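The long way to Nitthorpe

Sadilside's annual model-making contest has outgrown two halls. This year it moved to a former grain store.

Jul 18, 2024

The grain store at Nitthorpe has no heating and one set of toilets, and the car park turns to mud if it rains. Every architecture practice in the county seems to want a place in it all the same. The Sadilside Build, in which teams of architects, engineers and students have one day to design and make a scale model of a public building, had more entries this summer than in any year before it.

The rules have hardly changed. Each team gets the same site plan at nine in the morning, along with 2,734 pieces of cut card, balsa and dowel in a sealed crate. Glue is supplied. Anything else has to be made from what is in the crate, and the crate itself may be used. Work stops at six, and judging starts at once.

This year's site was a sloping plot beside a canal, and the building was a swimming pool with a library attached. Teams were told to allow for 300 visitors at a time and a floor area of 2,000 square metres. The slope caused most of the trouble. Several teams spent the whole morning on the base and had very little building to put on it by lunch.

Workon, an engineering firm with offices above the old post office in Sadilside, took the opposite approach. It ignored the slope, put the pool on stilts and had a roof on by half past one. "We had all the glory early and then we had four hours of fixing the stilts," said Juraj Ďurica, who captained the team. One leg gave way during judging and was propped up with a pencil. The judges took off two marks for the pencil.

The winners were Niazi, a practice of seven people that had entered four times without being placed. Its scheme cut the pool into the bank and ran the library along the top as a single long room, with the reading desks facing the water. The roof was made from the lid of the crate, soaked and bent over a dowel frame, and left to dry on a windowsill through the afternoon.
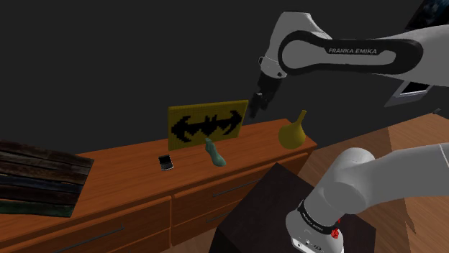 A Franka Emika arm, in a computer rendering.

Second place went to a student team from Nitthorpe, whose pool was round and whose library was a tower. The judges liked the tower and had doubts about the stairs, which were steeper than any building inspector would pass. Workon came third, pencil included.

The prize is modest. The winning team gets 100 pounds, a framed copy of the site plan and the right to choose the following year's building type. Niazi has asked for a bus station. Past choices have included a crematorium, a fish market and, after one very late dinner, a zoo for a single giraffe.

The contest began as a wet-weather replacement for a cricket match between two practices, and for a long time it had a pub function room to itself. From there it went to the Sadilside church hall, then to the school gym, where the floor markings confused people working to scale. The grain store has plain concrete and good light from the north side. Teams complained about the echo and about the queue for the sandwich van, which ran out of everything except egg by noon.

Ďurica would like a longer day, or a smaller crate. Others want the judging put off until the following morning so that the glue can set. The organisers say neither change is planned, but they have agreed to a second van.

All the models that survived the journey will be on show in the Sadilside library until the end of August. The Workon entry is in the window, on a new leg. Entry forms for next year's contest can be picked up at the desk, and teams must have between four and eight members.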